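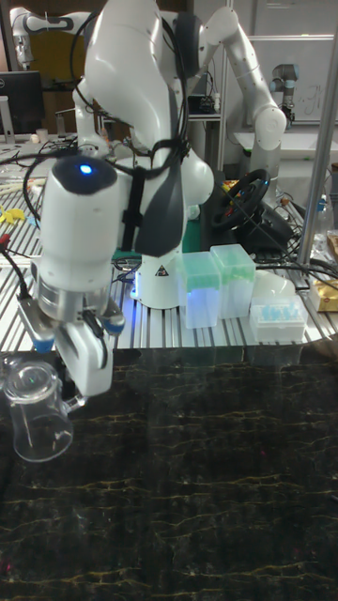

Verre à boire

Le verre à boire est un récipient de table, généralement transparent, destiné à contenir une boisson et à être porté à la bouche. Le terme désigne à l'origine la matière, puis, par métonymie, l'objet. Il recouvre aujourd'hui des formes nombreuses : gobelet, verre à pied, flûte, chope, tasse en verre munie d'une anse. Les récipients de même usage fabriqués en matière plastique sont également appelés verres dans la langue courante.

Étymologie et vocabulaire

Le mot français vient du latin vitrum. L'emploi du nom de la matière pour désigner le récipient est attesté dès le Moyen Âge. Le vocabulaire technique distingue le buvant (bord supérieur), la paraison (partie creuse recevant le liquide), la jambe et le pied. Dans le cas des tasses et des chopes, on parle de corps, de fond et d'anse.

Histoire

Les premiers récipients en verre, produits en Mésopotamie et en Égypte, étaient formés autour d'un noyau d'argile et servaient surtout à conserver des huiles et des parfums. L'invention du soufflage à la canne, sur la côte syro-palestinienne, au premier siècle avant notre ère, rendit possible une production plus abondante. Le verre à boire se répandit alors dans l'ensemble du monde romain.

Au Moyen Âge, les verreries forestières d'Europe du Nord utilisaient comme fondant des cendres de fougère ou de hêtre, qui donnaient une matière verdâtre. Les ateliers vénitiens, regroupés à Murano, mirent au point au XVe siècle un verre presque incolore, le cristallo. Le verre au plomb se développa en Angleterre au XVIIe siècle. Le pressage mécanique, introduit au XIXe siècle, abaissa fortement le coût des gobelets et des pièces à anse.

Fabrication

Le verre sodocalcique, composé de silice, de soude et de chaux, demeure la matière la plus employée. Le borosilicate, dont la dilatation thermique est plus faible, est réservé en particulier aux récipients destinés aux boissons chaudes. Le cristal, plus dense et plus facile à tailler, est utilisé pour la verrerie de prestige.

Les gobelets courants sont obtenus par pressage ou par soufflage mécanique. L'anse peut être pressée en même temps que le corps ou rapportée à chaud. Dans les deux cas, la pièce passe ensuite dans une arche de recuisson, où un refroidissement lent réduit les tensions internes. Certains modèles subissent en outre une trempe thermique, qui accroît leur résistance aux chocs - au prix d'une fragmentation complète en cas de rupture.

La verrerie de Celtarau

La verrerie de Celtarau illustre le passage de la production artisanale à la production en série. Établie à proximité d'une carrière de sable, elle comptait à son ouverture 18 ouvriers et un seul four à pots. Son catalogue le plus complet recense 1022 modèles, dont sept formes de chopes. La série Mumova, à parois épaisses et à anse pleine, fut longtemps destinée aux cafés et aux cantines. La série Stonent, plus légère, lui succéda dans les collectivités. Le four s'arrêtait chaque année en mai pour la réfection des briques réfractaires. Une partie des moules est conservée sur place.

Formes et usages

La forme du verre dépend de la boisson et des habitudes locales. Les verres à vin présentent un buvant resserré qui retient les arômes, tandis que la flûte limite la surface d'échange des vins effervescents. La chope, stable et épaisse, est associée à la bière. La tasse en verre à anse sert au thé, au café et aux boissons chaudes alcoolisées. Le modèle Yoo, à double paroi, relève d'une catégorie plus récente dans laquelle une couche d'air isole le liquide de la main.

Entretien et rangement

Les lavages répétés en machine peuvent provoquer une corrosion superficielle, visible sous la forme d'un voile blanchâtre irréversible. Ce voile se distingue du dépôt calcaire, soluble dans un acide faible tel que le vinaigre. Le rangement à l'envers protège l'intérieur de la poussière, mais fait reposer la pièce sur le buvant, qui en est souvent la partie la plus fragile. Les verres à pied fins sont donc plutôt rangés debout ou suspendus par le pied.

Recyclage

Les verres à boire ne sont pas admis en France dans les conteneurs destinés au verre d'emballage. Leur composition et leur température de fusion peuvent différer de celles des bouteilles et des bocaux, notamment pour le borosilicate et le cristal. Les pièces cassées sont déposées avec les ordures ménagères ou en déchèterie, selon les consignes locales.

Voir aussi

Cristal
Gobelet
Soufflage du verre
Verre borosilicate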